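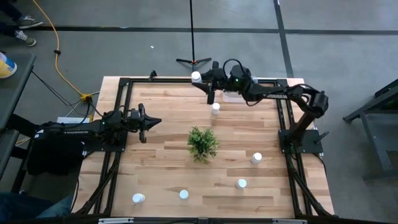

The two-arm table at the Mindo open afternoon, set out with white containers and a potted plant.

Members who missed the December visit to Mindo have asked for a short write-up, so these are my notes. We met at the Numville site at 1:30 and signed in at the front desk. There were 50 places and all of them went, with a waiting list on top. The Fellside group came by coach and were given the first turn on the floor.

Mitra Rashti looks after the demonstrations and took us through the program. She spoke for 40 minutes, including questions, and kept the jargon to a minimum. Her team is working on tidying and sorting jobs of the sort a small pharmacy or packing room does all day: picking up a light container from wherever it happens to be and putting it into a bin. The table we spent most time at has an arm mounted on each side, and either arm can reach in over the middle. The plant is there as an obstacle. The arms are meant to work past it without touching the leaves.

Mitra said the task is repeated 80 times before the team changes the layout. The containers go back in different spots each time, and every run is recorded whether it goes well or badly. The running total on the whiteboard when we arrived was 3766.

Several people asked about speed. The arms are slower than a person at this job and Mitra made no claim otherwise. She was more interested in how they cope when a container is lying on its side or standing close to another one. Her view was that the gripper fingers matter as much as the software, and the team has changed them twice this year.

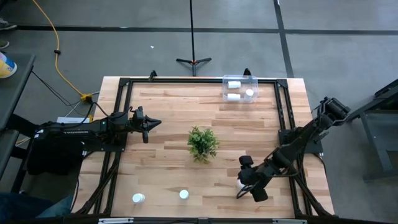 Getting there next time

A second visit is planned for autumn, with numbers again capped at 50. Parking at Numville is limited to the bays behind the Mazandarani building, so please share cars where you can. Closed shoes are required on the floor. Tea and biscuits are served upstairs afterwards. Names to the office by email, with a note of any access needs.

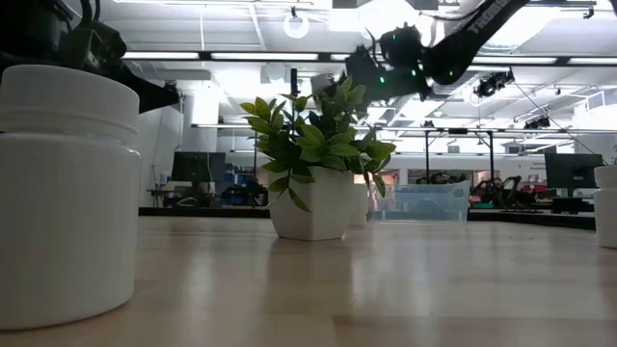
Table level, with the plant in its white pot and both arms overhead.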